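Drultgate cutlery amnesty extended after canteen runs short

Drultgate Community Kitchen has extended its cutlery amnesty until the end of April, having recovered 200 of the 883 pieces that have left the building over the winter. Most were spoons. The forks, for reasons the kitchen is not willing to speculate about in public, have stayed put.

The amnesty works much as one for library books would. Residents may drop items in the box by the side door at any hour, and the kitchen promises to ask no questions. It has already broken this promise once, when a soup ladle came back with a different handle.

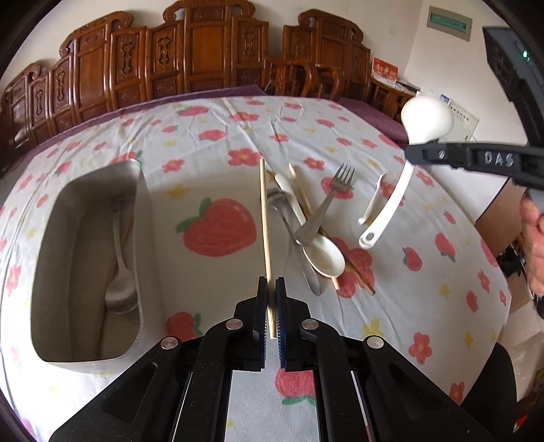
Delia Oprea, who runs the Thursday lunches, is taking the matter in good spirits. She had budgeted for breakages, she said, but it had not crossed her mind to budget for teaspoons walking off to Mukley in coat pockets. Her appeal covers anything you might eat with, from a round-bowled metal spoon to a single wooden chopstick, and owners of half a pair are asked to come forward without shame. Knives should be wrapped.

Replacements have been discussed. Lavico, the catering supplier on the ring road, offered a discount on an order of plastic sets, which the kitchen turned down on the grounds that it had once tried to cut a baked potato with one. Zein, the café opposite, has lent five dessert spoons and is understood to want them back.

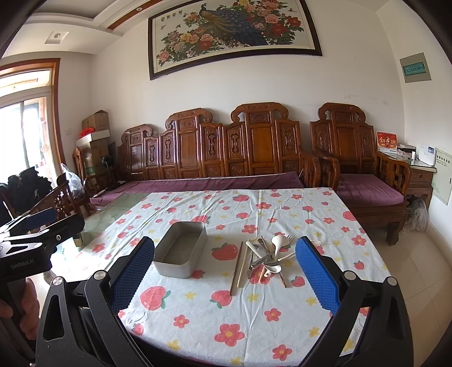
Chopsticks, dark and light, among mixed utensils on a strawberry-print cloth.

Lunch guests have meanwhile been invited to bring their own. Take-up has been patchy, although one table of regulars now arrives with a full canteen of fish knives and has begun to complain about the absence of fish.

The box is emptied at 2 each afternoon. Mukley residents who would find the journey awkward can leave items at the post office counter, where staff have agreed to look the other way.

Contact the newsdesk | Copyright Drultgate and Mukley News | Back to top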